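Brusby 285 Under-Sink Water Filter

The Brusby 285 is a single-cartridge carbon filter that mounts inside the cabinet and feeds the existing cold tap. Installation took 40 minutes with one wrench. The push-fit connectors sealed on the first try.
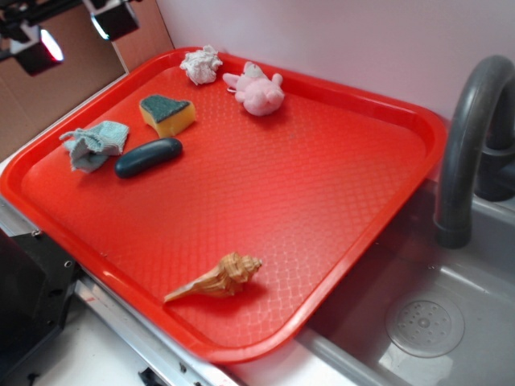 Flow drops noticeably at the kitchen tap, and filling a stockpot is slow. Chlorine taste was gone after the initial flush. The cartridge is rated for 1000 gallons, and the bracket screws are too short for thin cabinet walls.

Rating: 4/5
Reviewed by Arsen Zinchenko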